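Second leg of the speaking tour, notes while I still have them. We left the Broletti hostel at 7 and took Highway 809 north to the college in Pikach, Senthil Panicker driving and me in the back with the banner poles and the literature boxes.

The meeting was organised by the students' labour club, in the trades building. Turnout was better than at Naidu, where we had clashed with a mid-term. The format was unchanged: Senthil on the port strike and the solidarity fund, then me on the right-to-organize bill, then questions from the floor. I cut my section on the second reading. It runs long and the amendments will be out of date by September anyway.

Most of the questions were on apprentices. Two second-year electrical students wanted to know whether placement hours count toward a certification vote.
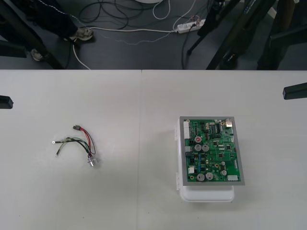
Under the present wording they count only if the employer pays them directly, so a placement through an agency like Romonent falls outside the unit. I said I would send the clause numbers. The collection went to the fund, less gas. Leaflets are down to the last box and the French ones are gone, so we need a reprint before the coast dates.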